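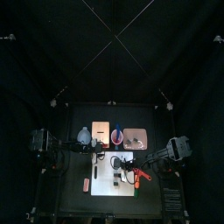
The white board in the middle, the pink cup and the pink tray behind it.

My sister's children come to us every August, and every August I tell myself I will sort the play kitchen before they arrive. This year I really started. It is a mixed collection. Some pieces came in a set from Prodari, some from a flea market in Vultholm, and a few I cannot explain at all.

What I wanted was a small sushi corner. The children were in love with sushi last summer, or at least with the word. So I put a white board on a black table and kept everything else at the back. I find that a dark surface helps very much, because small toys do not disappear on it. On our old table with the flower pattern I was always losing the little pieces.

The pink cup is for the things that stand up. For now it has one blue stick in it. The pink tray has rounded corners and low sides, so small hands can reach into it without turning it over. Before, I used a deep box, and the children emptied the whole box on the floor to find one carrot. The white jug stays with the cup. It belongs to the tea game, but the younger one says that a restaurant must have a jug, and I agree with her. 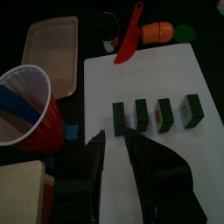 Four pieces of sushi on the board, with the red knife and the carrot.

The sushi pieces are my favorites. They have a dark green outside, and the filling shows only when you turn the white face to you. One has a small red-orange dot in the center, which I call salmon. Another has a light green center and I call it cucumber, but the children may decide differently. I like to leave them in a row with a bit of space between, as if somebody is going to be served.

The red knife has a hole near the end of the handle, so in winter I can hang it on a hook with the other tools. The carrot has a seam where the two halves meet. I did not try to be strict and keep only Japanese food. A carrot can go anywhere.

I paid 450 for the first set, with the postage, and I thought it was too much. The second lot was 371 and had more in it, but also more things we did not need. If you are buying now, I would wait for the flea market.

Next I must do the pots. They are still in a bag from Brornulen under the stairs, and I think one handle is missing.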